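Graltstead Cuff by Laaksonen
Hand-forged bracelet in textured silver

We've been waiting for this one all season, and it was worth every week. The Graltstead is a wide open cuff with a hammered outside and a smooth, softly rounded inside, so it slides on without catching the skin. The texture picks up light beautifully, even on a gray November afternoon!

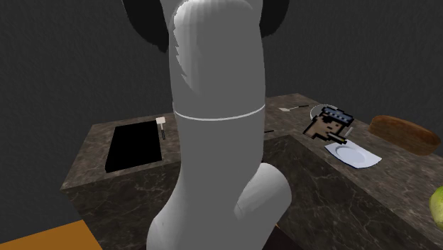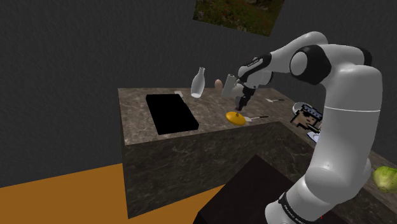
White arm with black joints, both views

Each cuff starts as a flat strip and gets worked over a steel form by hand. No two hammer patterns match -- some are tight and pebbly, others run in long ripples, and we love them all.

Details
Item no. 1056
Sterling silver, brushed edges
Sizes: small, medium and large (3 in all)
Finish: bright or darkened
Clasp: none, open back

Fit
The opening gives a little, so you can squeeze it gently to suit your wrist. Between 2 sizes, take the smaller.

Care
Wipe with a soft dry cloth after wearing. For the bright finish we like Nullix polishing cream -- just a dab. Please keep it off the darkened one, as it will lift the color.

Goes well with
Belter stacking rings, item no. 765
Laaksonen hammered ear studs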